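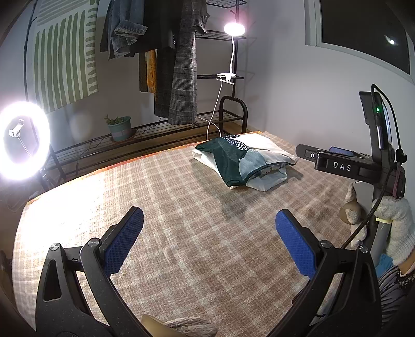

One commenter on my last thread wrote that folding on the bed is just a slow way of making yourself sleep on the couch, and okay, fair, I have slept on the couch twice this month. But I'm sticking with the bed!! Let me make my case.

My bed is the biggest flat thing I own. The kitchen table in this apartment fits two plates and a jar of pickles. The floor has crumbs and a draft. So laundry goes on the bed, on top of the fuzzy plaid blanket (the beige and dusty pink one, a lot of you asked about it last time), and it stays there till it's folded.

Blanket info so I can stop answering it in DMs: it came from a closeout table at the Kondgate outlet, there was no brand tag on it when I got it home, and I have never seen another one. Sorry. I would buy a second one tomorrow.

Yes, the orange and pink sheet underneath goes with nothing. It's soft. I like it. Moving on.

So the thing I'm doing this month is bundles. I'm moving to Fullton in March and I got sick of folding everything for the dresser and then refolding it all for a suitcase, so now I fold it once, into bundles, and the bundles go wherever I go.

Bundle rules, such as they are. Pick one bigger thing for the outside. Pick something light for the middle. Wrap the one around the other, press it flat with your forearm, done.

The dark green one with the speckled print is a good example of an outside piece. White stuff goes in the middle so it doesn't pick up whatever the suitcase has been rolling through. My white things have had a hard life and I'm trying to be nicer to them.

Do not go round like a burrito. I did burritos for a year. Burritos roll off the bed, they roll off the shelf, and when you open the closet they come at you. Flat and sort of rectangular is what you want. It doesn't have to be pretty. Mine usually have a bit of something poking out of a corner and they travel fine.

Somebody asked if things wrinkle. Less than in a stack, in my experience, if you keep the fold lines soft and don't squash it until the very end. Linen will wrinkle no matter what. Linen wrinkles if you look at it.

Someone else asked why I don't just get vacuum bags. I had vacuum bags! I had the Wornudix ones with the little twist valve, and I'd kneel on them and feel so accomplished, and by breakfast they'd be puffed up again like bread dough. Maybe I got a bad pack. They're under the sink now holding other bags.

Also a vacuumed sweater comes out looking like a pressed flower. I'd rather carry a fatter suitcase.

Quick detour on timing, because I got this wrong for ages. Fold when the dryer stops. I know. I KNOW. But a warm T-shirt folds itself and a T-shirt from the bottom of a cold basket has already decided what shape it is.

My building's dryers are down on the ground floor and they lock at 11 at night, so there's a very undignified stairs situation most evenings at 10:50. If you live at 334 Wilczyńska Court and you've heard somebody running in socks, hello neighbor.

Things I refuse to bundle:
Bras (they have their own shoebox)
Anything with sequins
Fitted sheets, which I ball up and shove in the pillowcase, and I sleep great

Got a very long message about the fitted sheets already. I've seen the videos. I've tucked the corner into the other corner. I've been at this for seven years in my own place and the sheet wins every time. Pillowcase!!

Okay, the moving part, since half of you came here for that. The quote I got for movers was $1,974, and that's for a one-bedroom with no piano. I sat on the edge of the bed and read it out loud to myself. Then I started looking really hard at what I own.

So the bundles turned into a sorting thing too. While it's all spread out on the blanket I hold up each piece and ask if I'd pay to have it driven to Fullton. You'd be amazed how fast a scratchy turtleneck goes in the donate bag when you put it like that.

The maybe pile goes on the chair – and the chair gets emptied before I'm allowed to brush my teeth. That last bit is the only rule that has ever worked on me. Before that the chair was basically a second closet with worse lighting.

To the person who asked if I label the bundles: nope. I did try sticky notes. They fell off in the drawer and I found "gym" stuck to a wool sock. Now I just make sure the outside piece is something I'd recognize, so green means weekend clothes and I go from there.

If you've got kids' clothes to deal with, a bunch of you said one bundle per outfit, with the socks in the middle. I don't have kids but I tried it for my work week and WOW, mornings. I grab a lump, I unroll the lump, I'm dressed. Stealing this forever.

One thing I'd change: I'd start from the far side of the bed. I always dump the pile close to me, fold toward the pillows, and then I'm crawling across everything I just did to get the last sock. A finished bundle in the middle of the bed is a bundle you will kneel on.

And smooth the blanket first. Two seconds. If it's all rumpled under there, you end up pressing the lumps into your shirts and you also lose every small dark sock in the folds. I found one in the blanket that I'd been mourning since before the holidays.

A couple of people want to know if fuzzy blanket equals fuzz on everything. A little, on black stuff. I keep a lint roller on the windowsill and give it a pass before it goes in the bag. On the green and the white I don't bother.

Tonight's plan is towels. Towels don't bundle, they just sort of lean. I'm thinking of using them to pad the dishes so I'm not paying for paper, but if you've done that and ended up with a box too heavy to lift, please tell me before I get to the good plates.

Will post the suitcase once it's zipped. If it zips. Dryer's got nine minutes left and I still need to find my other slipper, so I'm going down.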